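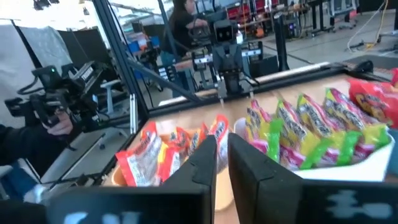 Sweets in bowls on a wooden tabletop.

Section 4: Fitting the Soldale worktop lighting kit

Read this section through before you start. The kit fits under standard kitchen wall units and is supplied as two light bars, a driver, a link cable, a wall switch and a bag of fixings. If your kit came with the Vestow dimmer, fit the lighting first and then go to Section 5.

Before you begin

You will need a pencil, a tape measure, a cordless drill with a 2 mm bit, a small cross-head screwdriver and a spirit level. You will also need a step stool if your wall units are set high.

CAUTION: Switch off the kitchen circuit at the consumer unit before you touch any wiring. Turning off the wall switch is not enough.

CAUTION: The driver must be connected to a fused spur. If you do not already have one in reach of the units, have it put in by a qualified electrician.

Marking out

1. Empty the wall units and take out any loose shelves.

2. Wipe the underside of each unit with a damp cloth and let it dry. The adhesive pads on the cable clips will not hold on grease.

3. Measure 75 mm back from the front edge of the unit and draw a light pencil line along the underside. If your units have a deep front rail, measure from the back of the rail.

4. Hold the fixing bracket against the line and mark the two screw holes. The brackets for one light bar are set 317 mm apart, centre to centre.

5. Repeat for the second bar. Leave a gap of at least 12 mm between the end of one bar and the start of the next, so that the link cable can bend without strain.

Note: On units with a thin base panel, wrap a piece of tape round the drill bit to show the depth. The screws in the bag are short, but it is easy to drill right through.

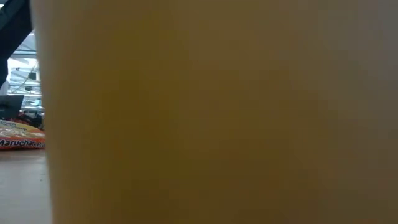 Fixing the bars

6. Drill the pilot holes and screw the brackets in place. Do not tighten them fully yet.

7. Offer up the first bar with its socket facing the driver and press it into the brackets until both ends click. Check it with the level, then take it down again and tighten the screws.

8. Put the bar back and fit the second one in the same way.

9. Push the link cable into the free socket on the first bar and the inlet on the second. The plugs are keyed and go in one way round only. If a plug will not go home, turn it over. Do not force it.

10. Run the driver cable along the back of the unit and hold it with the clips provided.

Connecting the driver

11. Stand the driver on top of the wall unit or screw it to the side panel. Keep it clear of the cooker hood and leave space around it for air.

12. Plug the bar cable into the output marked 1. Output 2 is for a second run and can be left empty. Have the electrician connect the mains side to the spur and fit the wall switch.

13. Restore the power and switch on. Both bars should light together.

If only the first bar lights, switch off at the consumer unit and check the link cable at both ends. If neither lights, check the fuse in the spur. A bar that flickers when used with an older Fothergill switch plate usually means the switch is a dimmer type, and it will have to be changed for a plain one.

Kits sold under the Vikosska name have a white driver in place of the grey one. The steps are the same, but the outputs are marked A and B.

Keep the spare screws and clips with this guide. Cleaning is covered in Section 6.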